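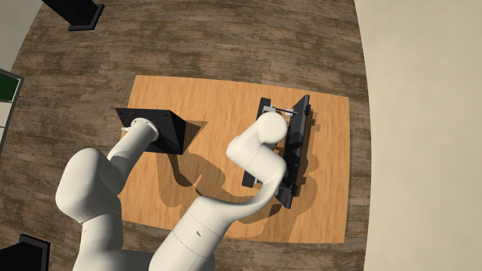
Zsófia Csizmadia: Bought this for an old kitchen table that had gone grey round the ends. Two coats with a night in between, and I wiped it back well each time. It has kept the warm colour and doesn't feel sticky. The lid was very tight on mine so have a screwdriver ready. Would buy again but I'd like a bigger tin.

Dillerix Table Oil, Warm

Dillerix Table Oil is a wiping oil for indoor wooden tables, desks and worktops. It soaks into the surface and dries to a low sheen. It does not build up a thick coat, so worn patches can be sanded and oiled again without stripping the whole top.

Warm has a small amount of orange-brown pigment. It brings up the grain on pale woods and evens out tops that have faded on the window side. If you want to keep the wood close to its bare colour, order Dillerix Table Oil, Clear. The two can be mixed in any proportion, but mix enough for the whole job before you start, as a second batch is hard to match.

Sizes: 200 ml tin, 1 litre tin
Sheen: low
Coats: two on sound wood, three on very dry wood
Time between coats: 8 hours
Full hardness: 28 days
Coverage: about 21 square metres per litre, per coat
Clean-up: white spirit
Use: indoors only

The 200 ml tin is enough for a small dining table. For a long table, or one with wide rails and heavy legs that you also want to oil, order the litre.

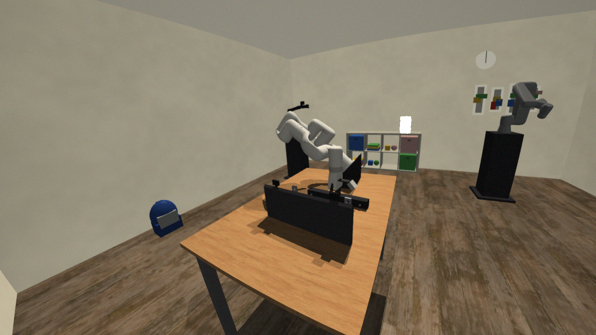
Preparing the table

Old varnish has to come off completely. Oil will not pass through it and will sit on top in tacky patches. Sand with the grain, finishing with a medium-fine paper. Going finer closes the surface and the wood takes up less colour, which shows most on the ends of the boards.

Vacuum the dust, then wipe with a cloth dampened in white spirit and let it dry. Do the underside too if the top is solid wood. One coat underneath is enough.

Veneered tops can be oiled, but sand them by hand and go lightly at the edges. Test Warm on a hidden spot first. Veneer and solid edging on the same table often take the colour differently.

Putting it on

Stir well from the bottom of the tin. The pigment settles in storage and the first wipe will be too pale if this is skipped.

Pour a little on to a lint-free cloth and spread it along the grain in a thin, even layer. Leave for fifteen minutes. Wipe off everything that has not soaked in, using a clean dry cloth, and check the surface against the light for shiny streaks. Leave overnight or for at least 8 hours, then repeat.

Keep the room aired and above 12 degrees. In a cold room in January allow a full day between coats.

Used cloths can heat up and catch fire by themselves. Soak them in water and lay them flat outside to dry before throwing them away.

Looking after it

The table can be used gently the day after the last coat. Keep water, hot dishes and tablecloths off it until the 28 days are up. After that, wipe with a damp cloth and mild washing-up liquid. Cream cleaners will scratch the finish.

Most tables need a fresh coat once a year. Desks can go longer.
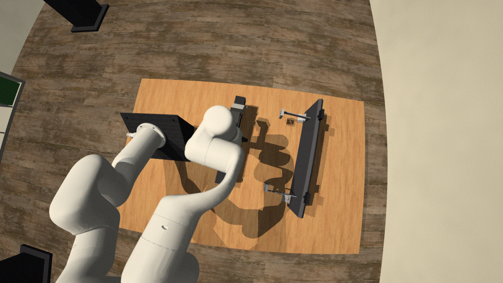 Orange table top with a light grain, on weathered brown floorboards.

Ordering and delivery

Dillerix oils are made by Bognár and sent out from our Gelstead shop. Tins can also be collected from the Moststead counter if you choose this at checkout. Unopened tins may be returned with the receipt. We cannot take back opened tins or mixed colours.

Also in this range: Dillerix Table Oil, Clear; Dillerix Soap for Oiled Wood; lint-free cloths, pack of ten.

Page updated 22/01/2026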